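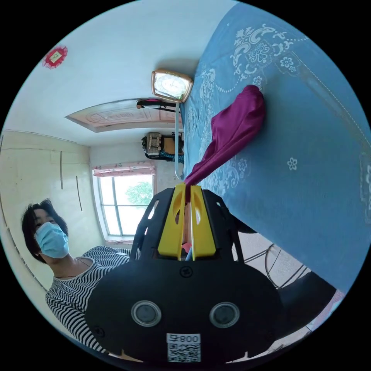 Progress report to Grorketti, 15 Apr 2026
"Pearce," limited series, six episodes

Where we are
Four episodes are locked. Episode five is locked in the sense that the editor has stopped answering emails about it. We have shot 11 of the 13 weeks you paid for.

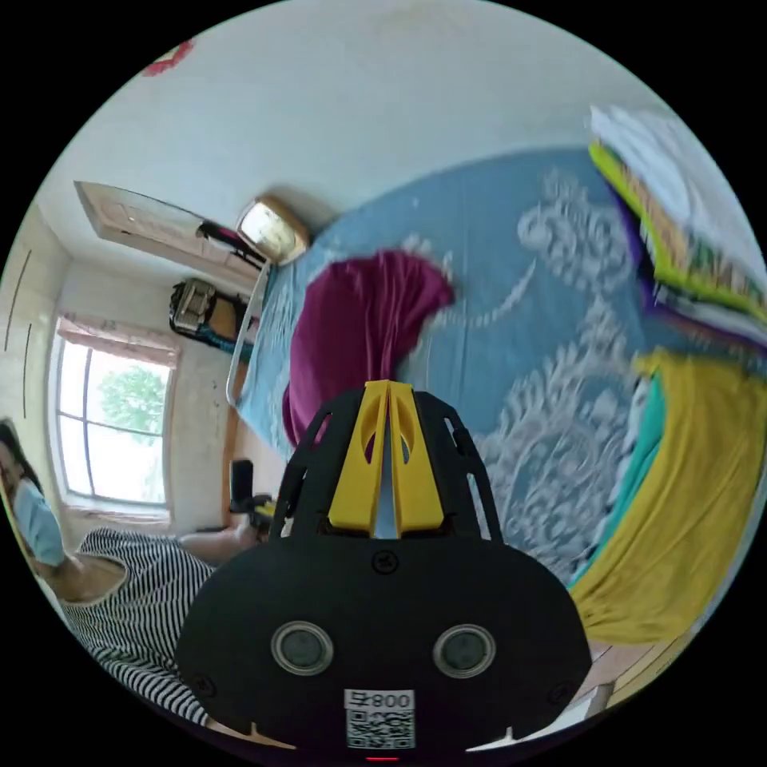
The script for six has lost a wedding and gained a funeral, which saves us on catering. Bethel Feyisa has rewritten the last scene again and I like this one. I liked the February one too, and said so in writing.

Audience
We ran the pilot for 379 people at the Astton. Most wanted more of the sister. She dies in episode two — notes have been passed to the writers. 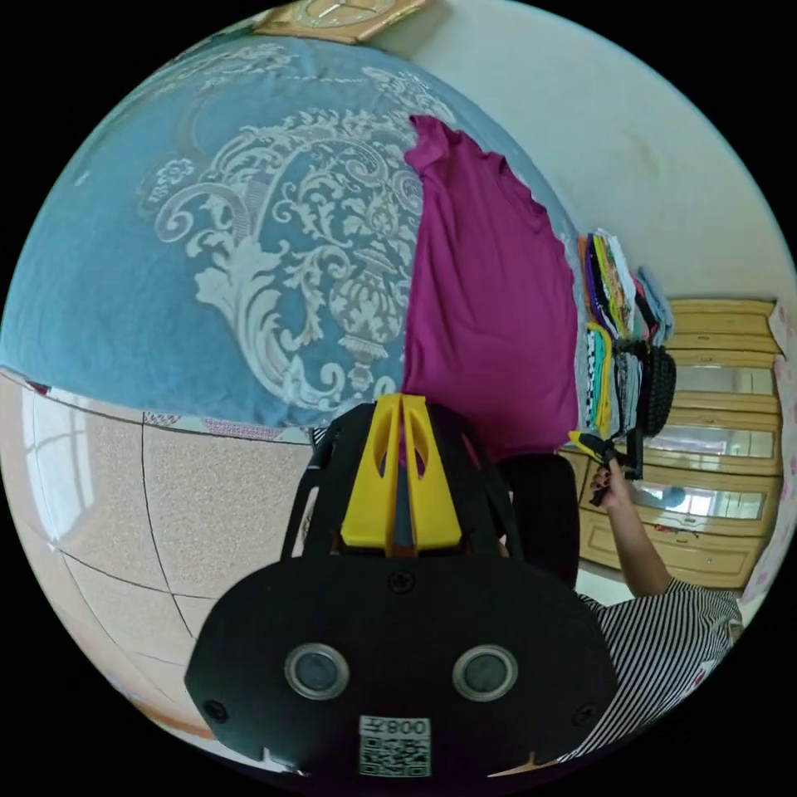

The trailer went up on Kiklow and has 2,009 saves, of which 1,038 came after a rival show's finale let everyone down. We will take it.

Money
Under on music, over on horses. The horse line should not move again, as there are no more horses.

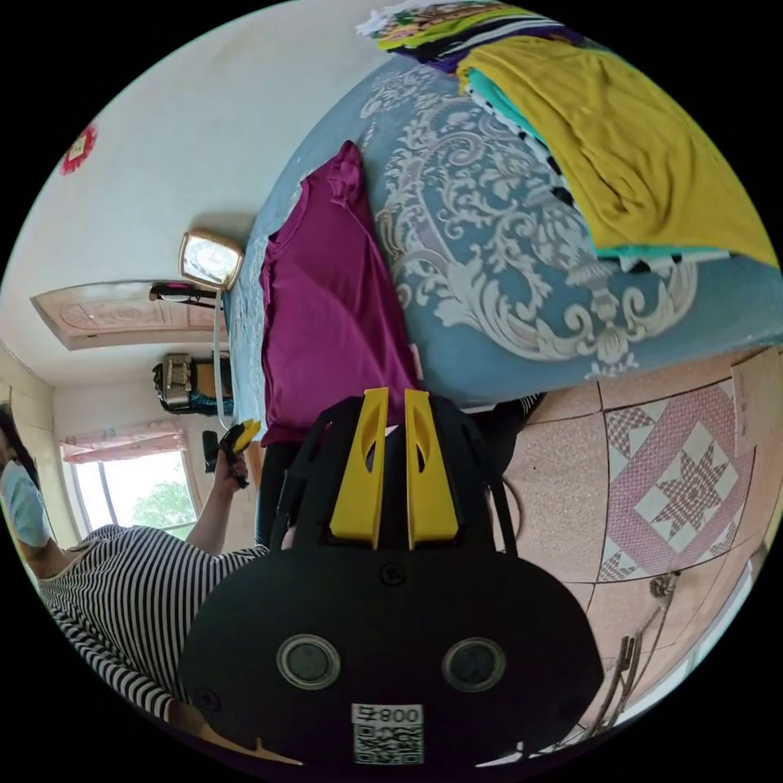

Magenta garment on the blue bedspread

Still needed from you
A yes or no on the title sequence, and the second payment, in whichever order suits.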